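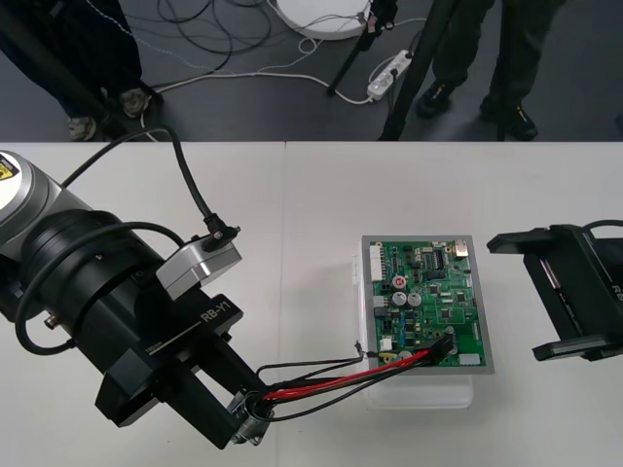 Left gripper on the connector, right one waiting its turn. Board is on its backing plate, on top of the plastic box.

Wire harness practice on the shop bench, and a question about holding the board still

solderandtea
Posted February 14, 2021

Hello everybody, and thank you again for all the help in January when I was tearing my hair out over the joint limits. The two arms are up and moving at the Banusstead shop and we've finally gotten to the part I was looking forward to, which is letting them handle wires! The job is a simple one on paper. There's a twisted red and black bundle with a black plug on one end and a small metal connector on the other. The plug end goes in the board and the left gripper carries the other end to wherever we want it.

My trouble is the board. It's mounted on a metal plate, which I like, but the plate just sits on a clear plastic box to bring it up to a height the grippers can get at without the wrists scraping the table. Any time the arm pulls the bundle a little too far, the whole stack wants to come along for the ride. I've been thinking of gluing the plate to the box with some Bostik I have in the drawer, and then maybe the box to the table, but the table belongs to the shop and I'd like to stay friends with everyone. What do you all do?

pennywhistle_60
Please don't glue it! I say this with love, as somebody who once glued a fixture to a borrowed bench and spent an evening with a putty knife. Go to the kitchen aisle and buy a roll of that rubbery drawer liner. Cut one piece for under the box and one for between the box and the plate. It costs next to nothing, it peels right up, and it'll hold against more sideways pull than you'd expect. My own board has been sitting on a scrap of it since last winter.

oldgrayfuse
I'm going to disagree with Penny, and she knows I'm fond of her. Drawer liner is fine for a sideways tug, but look at the angle of that bundle. If the arm lifts while it pulls, you're peeling the plate up at one corner and the liner won't do a thing for you. Clamp it. Two little toggle clamps on a strip of wood, the strip clamped to the table edge, no holes in anything. I'd get rid of the plastic box too and put a solid block in its place. Those boxes flex in the middle, and then you're chasing a height that changes whenever the plug gets pushed on.

solderandtea
Oh, the box flexing hadn't crossed my mind, and now I'm wondering if that's why my taught height never seems to match from one try to the next. I was blaming the arm! I ran 60 tries last week and wrote down every one in the notebook, and the misses were nearly all low.

pennywhistle_60
All right, I'll give him the lifting part. But if you clamp it down hard and the arm goes wrong, something has to give, and it'll be the header on the board. A loose stack slides away and you've lost nothing except a minute putting it back. I'd rather have a thing that slips while you're still learning the moves.

Leblanc_basement
Longtime reader, I don't post much. I had this very argument with myself over a lamp-wiring project and ended up in between the two of you. I clamped the base and then put a slack loop in the bundle, long enough that the gripper runs out of planned travel before it runs out of wire. If your wires are just twisted by hand, you can usually coax a bit more length out by loosening the twist. And set a pull limit on the arm if your software has one. Mine came from the Elidis add-on, but I believe most of them have something like it under a different name.

oldgrayfuse
Slack is a good answer, and I should have started there. I'd still lose the box.

cablemonger
Can I ask a side question? Why carry the connector by its housing instead of by the wires right behind it? I've always gone for the wires, they're more forgiving if you come in a little crooked.

solderandtea
I tried the wires first, and you're right that they're easier to pick up, but then the connector droops and points wherever it pleases. With the fingers closed on the housing I at least know which way it's facing. The plan is for the right arm to come in and steady the plate with its fingers while the left one moves, and I haven't gotten that timing sorted out yet. They're polite to the point of both standing still.

pennywhistle_60
If the right arm is holding the plate, you may not need clamps or liner!

oldgrayfuse
And when it lets go?

pennywhistle_60
Then it lets go, you old grump, and the liner is there.

Leblanc_basement
I'd get one arm doing the job every time before asking the second to help. I went the other way and lost most of a month to it.

solderandtea
Okay, I'm convinced on enough of this to get going. I found a piece of maple in the offcut bin that's very nearly the height of the box, so that's replacing it. Liner under the maple, clamps on the plate but only snug, and I'll loosen the twist to get a slack loop. The Bostik goes back in the drawer. I'll do another 60 tries with just the left arm and post the numbers, low misses and all.

cablemonger
Looking forward to it. Mark the spot on the table with tape before you take the box away, so you can get the maple back in the same place.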